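Skascombe puts off its second robot arm, buys a table

7 June 2021

SKASCOMBE - The Skascombe packing workshop will not be getting a second robot arm this year. It will be getting a table, two sets of gripper fingers, a service contract and a cupboard with a lock on it, which is what was left after the planning group went through the equipment request line by line and took out the line everybody had come to hear about.

The decision was posted Monday-morning style, in a two-page memo pinned beside the coffee machine, and it covers spending through next March. The workshop, which makes up craft and stationery kits for schools in the area, has run a single arm on its small-items bench since last fall. The arm picks things up and puts them in trays. It does this well enough that the question of a second one came up almost immediately, mostly from people who don't have to sign for it.

The original request was for an arm from Fosen, matching the one already on the bench. A rival quote came in from Toivonen, whose price was lower until the reader reached page four, where the controller, the mounting plate and the cable were listed as options. The memo notes dryly that an arm without a cable "is a sculpture." Once the options were put back in, the two quotes were close enough that the discussion moved to delivery dates, and then to parking.

What settled it was the matter of small parts. Kits change every season, and each new item has to be tried on the bench before anyone promises it to a customer. Flat things are easy. Round things are the ones that eat up afternoons, and the spring catalog is full of round things. 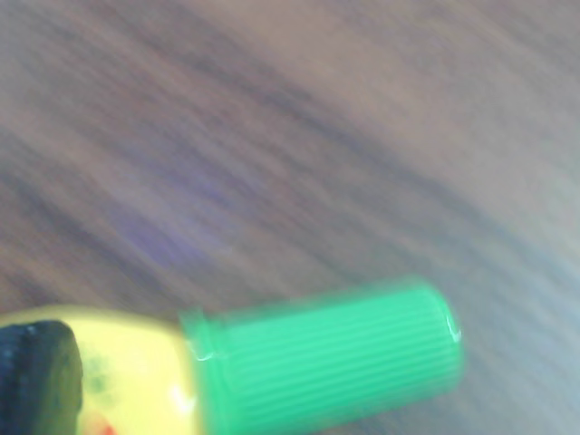
Small-item handling at the bench: a yellow-and-green piece with a ribbed cap, one of the shapes the new fingers will have to cope with.

According to the memo, the last stretch of trials covered 130 items from the catalog. The arm could be trusted with most of them straight away. It needed new settings for 20, and the rest went onto a list titled "Ask Again," which has since acquired a second page and a coffee ring. The planning group's view is that a second arm would have the same trouble with the same items, only in two places at once.

So the money is going to the fingers first. The workshop will order two sets of softer tips, one with a curved face for cylinders and one with a narrow face for anything thin. The tips wear out, and the budget for the past year allowed for replacing them exactly never. The new budget allows for a change after every 80 hours of running time. Staff had suggested 300, on the grounds that it looked better in the spreadsheet.

The table is the other surprise. The present bench was inherited from the sewing room and has done its best. The replacement will be heavier, bolted down, and long enough to take a second arm if one ever arrives, so the workshop will have bought the space for a robot a full year before the robot. Three people in the planning meeting pointed this out. The table stayed in.

The service contract caused less argument than expected. Fosen offers a basic plan, under which someone answers the phone, and a better plan, under which someone comes. The workshop has had the basic plan and found the person on the phone to be very pleasant. It is moving to the better plan.

Also approved was a half-day of training for bench staff, to be repeated in the fall. The first session filled up before the sign-up sheet had been taped to the wall properly. The cupboard is for the spare tips, the calibration block and the good screwdriver, all of which have gone missing at one time or another, and one of which is still missing.

Not everything asked for got through. A rolling cart with a built-in screen was cut for the second year in a row. So was a line reading "misc. robot things," which had no amount next to it and which no department would admit to writing.

Workshops thinking about a similar purchase can read the planning group's checklist, which sits at the back of the memo and is more useful than the front. It suggests pricing the whole setup, cable included, before comparing quotes. It suggests taking a bag of your own awkward items to any demonstration, because the items a supplier brings along tend to be cubes. And it asks who will change the settings when the catalog changes, with a blank line left for a name. Skascombe's own copy still has the line blank.

The second arm goes back on the agenda in March, along with a visit to the Tondcombe depot, where two arms have been working side by side since the winter. Seats in the van are limited. The cart has been asked for again.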